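Pale Counters, Small Spaces

A clear work surface is the first thing people notice in the Srisuk apartments at Clundside. The kitchens are small, 54 square feet each, and the tenants we visited keep very little out. Plain light gray was the color we saw most. 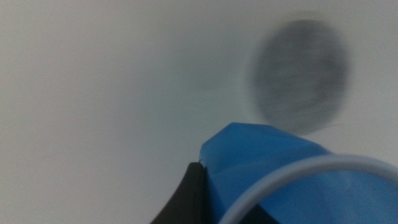

Leaving Room for Color

With a background this quiet, one bright thing is enough. A spot of blue against pale gray holds its own without a shelf of other objects to back it up. Tenants at Minville, where the units are older, told us they cleared their counters first and bought nothing new until December.

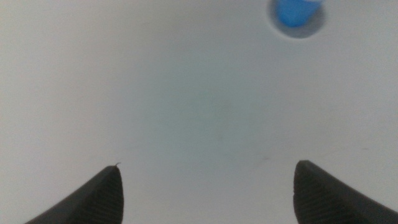 Most of them spent less than they had planned. The building office suggests a limit of $400 for a first year of kitchen extras, and only a few households went over $700. Drawers took most of the money.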